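Print this item | E-mail this item

Face matching at the Zostside ferry terminal: where things stand

March
By the newsletter editor

Passengers using the Zostside terminal will have seen the new gates on the foot passenger side. There are five of them, and each has a small camera above the ticket reader. The operator, Casance, says the cameras compare your face with the photo on your booking account and open the gate if the two agree. The trial was meant to last two months. It has now been extended without a new end date.

Several readers have asked us whether they have to use the gates. The answer is no, at least on paper. Casance's own terms say that any passenger may show a printed ticket and photo ID at the staffed desk. The trouble is that the desk is round the corner past the café, and the only sign for it is on the wall behind the queue. At the 7.15 sailing it is often shut until ten minutes before boarding. 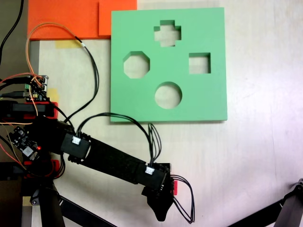 Green foam board with shaped cutouts.

Rind, the local privacy group that many of you belong to, handed out 300 leaflets at the terminal last month explaining the desk option. It also ran a short survey, and 76 people filled it in. Most said they had not been told about the desk when they booked. A fair number thought the gates were run by border control. They are not. This is a domestic route and the gates belong to a private company, so the powers that apply at a passport check do not come into it.

That matters for consent. If the company is relying on your agreement to scan your face, you have to be able to refuse without being made to suffer for it. A longer walk and a closed desk look to us like a penalty – a small one, but enough to make most people give in when they have a suitcase and a child with them.

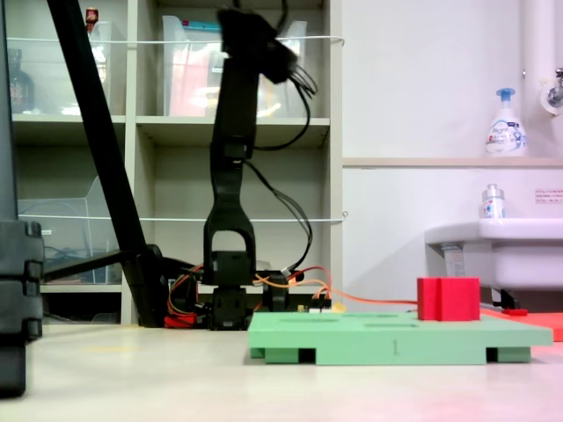
Robot arm next to a raised green platform with a red cube on it.

The second question is what happens to the pictures. The matching software is a product called Ustolora, which Casance rents from an outside supplier. We wrote to Casance asking how long a face template is kept after a crossing, whether the supplier can see it, and whether failed matches are stored separately. The reply dealt with the first point only. Templates are kept "for the duration of the journey and a reasonable period afterwards". We have asked what a reasonable period is and will print the answer if we get one.

Failed matches are worth pressing on. A person the gate does not recognise is sent to a member of staff, who looks at a screen and decides. Two readers told us they were stopped on both legs of a return trip. One wears a headscarf and the other had shaved off a beard. 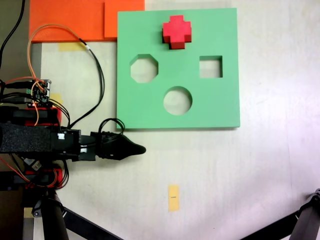
If you want to find out what is held on you, you can make a subject access request. You do not need a special form. Write to the company, say that you want a copy of all personal data it holds about you, and give the dates you travelled and the e-mail address on your booking. Ask for any images and templates by name, or you may get nothing but a list of tickets. Keep a copy of what you send. It should be free, and you should normally hear back within a month.

You can also delete the photo from your booking account. Go to the account page, open "Travel documents" and remove it there. The gate will then refuse you, so allow time for the desk.

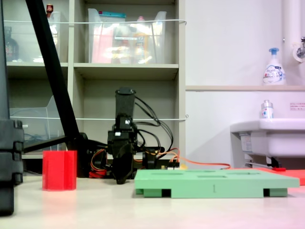 Rind is asking for three changes before the trial goes any further: a clear sign for the desk at the front of the queue, a desk that opens whenever the gates do, and a published limit on storage. We support all three. We would also like to see the trial's end date put back in writing. Leaflets are still available from the usual address, and anyone who can spare an hour before the early sailing would be welcome.

Print this item | E-mail this item

Comments

Foot passenger: I asked for the desk and the man on the gates was perfectly nice about it, but he had to go and find somebody to open it. I was the last one on board.

Weekly commuter: I don't mind the gates. They're quicker when it's raining. I would like to know where the photo goes though.

Zostside reader: Sent my request off after reading this. On the app, "Travel documents" is under the menu called "My profile", in case anyone else is hunting for it.

Foot passenger: Thanks, found it.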